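Term Project Report: Do "Gentle" Claims on Bar Soap Mean Anything?

Our group picked bar soap because the labels make big promises and everybody has some at home. We read the packaging and web pages for two brands, Endari and Derkach, and then went through 2,959 customer reviews to see if buyers noticed what the labels told them to notice.

The first problem was the word "gentle." Endari uses it on every bar it sells, including one sold for scrubbing garden dirt off hands. Derkach uses "extra gentle" and never says compared to what. We wrote to both companies. Derkach sent a coupon.

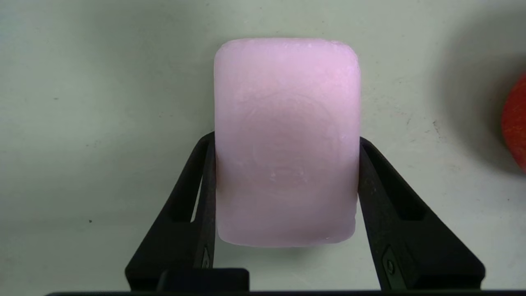 Color does a lot of the selling. Reviewers kept calling pink bars "soft" or "kind to skin," even when the ingredient list matched the white bar from the same company. A pale pink bar with its molded design half worn away has nothing left on it to read, and people would still guess it was the mild one. We doubt that dye tells you anything about how a soap treats your skin, and neither brand offered evidence that it does.

Next we sorted the reviews. A review counted as "useful" if it named a problem or a result, such as dry hands, a rash, or how long the bar lasted. Only 700 passed. The rest were mostly about smell, shipping, or the box.
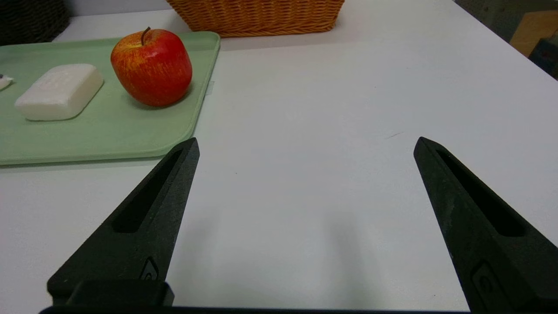
Sorting took much longer than planned, and two of us disagreed on a lot of them. "Love how it feels" went back and forth for most of a Wednesday. We left it out. A different group might have kept it and ended up with another total, so treat ours with some caution.

We also ran a survey with 200 students. Most said they trusted "natural" on a label. When we asked what it meant, the answers had very little in common, and several people wrote "no chemicals," which can't be true of any soap.

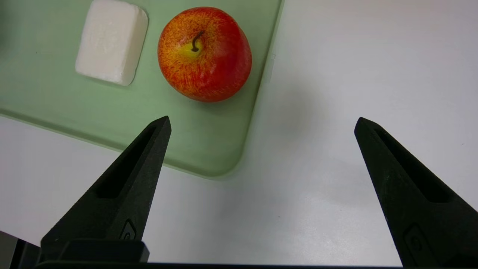 Price was the last thing we checked. The Derkach bar costs twice as much as the Endari one, and the useful reviews did not rate it any better. Put a plain white bar with a very faint stamp on a green plastic surface and you would have a hard time saying which price tag belonged to it. We think buyers are paying for the wrapper. Our sample can't prove that, and reviews are a poor stand-in for a real skin test.

Contact the project group | Copyright, all rights reserved | Back to top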